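Frequently Asked Questions

We get a lovely lot of emails at Baert, and after a while the same questions come around again, so I've gathered the answers here. Have a read through before you write. If yours isn't covered, send it along anyway and one of us will get back to you (usually in a day or so, a bit slower over the school holidays).

What do you make?

Maple boards, mainly, and the bits and pieces that go with them. The boards began life as kitchen boards, and we still sell plenty for bread and cheese, but these days more of them go to families, playgroups and classrooms as play boards. A play board is a flat, steady place to put blocks, beads, playdough or a puzzle, and it can be carried off to a shelf when tea's ready. We also pick out plastic shape blocks to go with them, because people kept asking us which ones to buy.

Is a play board any different from a kitchen board?

It's the same timber and the same sanding. The kitchen boards get food-safe oil and the play boards get a hard wax, which shrugs off felt pen and sticky fingers a little better. Please don't chop on a play board. You won't hurt yourself, but you will cut through the wax, and then the beetroot gets in and you'll be cross with both of us.

My board has knots and dark streaks in it. Is it faulty?

No, not at all, and this is far and away the question we answer most often. Maple is a pale timber, but it isn't a plain one. Some boards are nearly blank and others have swirls all through them, with darker lines and the odd small spot. We reject any board with a knot that's loose, cracked or rough to the fingertip. The rest we leave alone, and I'll admit I keep the swirly ones at the front of the stack.

If you'd truly prefer a plain one, pop a note in the comments box when you order and we'll go through the stack for you.
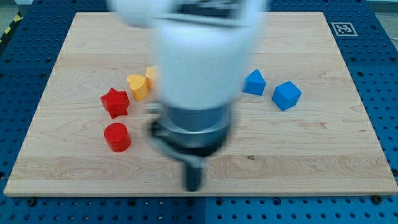

Maple board with shape blocks, showing the wavy grain and the darker front edge.

Why is the edge a different colour from the top?

The edge takes up finish differently from the face, so it can come out a touch browner. It evens out somewhat with age, though I wouldn't count on a perfect match. A few customers have sanded the edge back to lighten it, and that's fine as long as you wax it again afterwards.

Which shape blocks do you recommend?

Chunky ones with thick sides. A star with a good deep side to it is much easier for a little hand to pick up than a thin flat one, and it can be stood up as well as laid down. Bright glossy colours show up nicely against pale timber, too - my nephew could spot a red star from the other end of the hallway and would go for it every single time.

Smaller sets are our favourite for starting out. You can always add more later, and a big tub tipped out all at once tends to end up under the couch.

What age are the blocks for?

Go by the age printed on the packet of the set you've bought, as it varies from one to the next. Whatever the packet says, please stay nearby with very young children, and put away anything small enough to go right into a mouth.

What can we do with a board and a handful of shapes?

Oh, so much! Lay the shapes out in a curve and ask for them one at a time by name or by colour. Hide one under a tea towel and guess which is missing. Trace around them on a sheet of paper, then match each block to its outline. Older children like making a pattern for a grown-up to copy, and they're very strict markers.

Gijs Kuipers at the Osatgate toy library puts a few shapes on one board and a few on another and has the children "post" them back and forth. He says it keeps them going right through to morning tea.

Will the board slide about on the table?

On a smooth tabletop it might, a little. It'll sit perfectly well on a pegboard table or a workbench, as long as the surface is flat. For glass or polished timber, a damp cloth or a bit of non-slip drawer liner underneath does the job. We did try stick-on rubber feet back in February and took them off again, as they made the boards hard to stack and they left marks.

How do I clean it?

Wipe it with a damp cloth and a drop of dish soap, wipe it again with plain water, then stand it on its edge to dry so the air gets to both sides. Never put it in the dishwasher, and don't leave it in the sink. A board dried flat on a wet bench can cup, and I've had more than one sad parcel come back to me that way.

The blocks can go in a bowl of warm soapy water. Lay them out on a towel afterwards.

My board has warped. Can I save it?

Very often, yes. Put it hollow side down on a flat surface, away from the heater, and leave it for a few days. Have a look each morning and take it off once it's flat. If it hasn't moved at all, send us a photo and we'll talk about what to try next.

How often should it be waxed?

When it starts to look dry and grey, or when water soaks in where it used to bead. For most homes that's 2 times a year. Use a soft cloth and a very small amount, leave it overnight, and buff it in the morning. The little tin of Tidano wax we sell holds 200 grams and will last you years, unless you're as heavy-handed as I am.

Can I have a name or a message on my board?

You can, on the back or along the edge, up to 8 letters on the edge and rather more on the back. We don't mark the top, as it gets in the way of play and collects crumbs. Engraved boards take a few extra days and can't be returned for a change of mind, so do check your spelling (and have somebody else check it too).

Do you sell to schools and playgroups?

Yes, and with pleasure. We can invoice you, and there's a lower price when you order several together. Let us know the size of your shelves before you choose, as our larger board won't fit the usual classroom cubby on its side.

Where can I see them in person?

At the workshop in Guvomham, by appointment, or at the Osatgate market when the weather behaves. Bring the kids along. There's always a board out with blocks on it and they're welcome to muck about while you look.

What if I change my mind?

Send it back unused and we'll refund you once it arrives. If something is wrong with it, we pay the postage. Please include your order number, which you'll find at the top of your confirmation email and which looks like 1063.

Page updated 4 August 2024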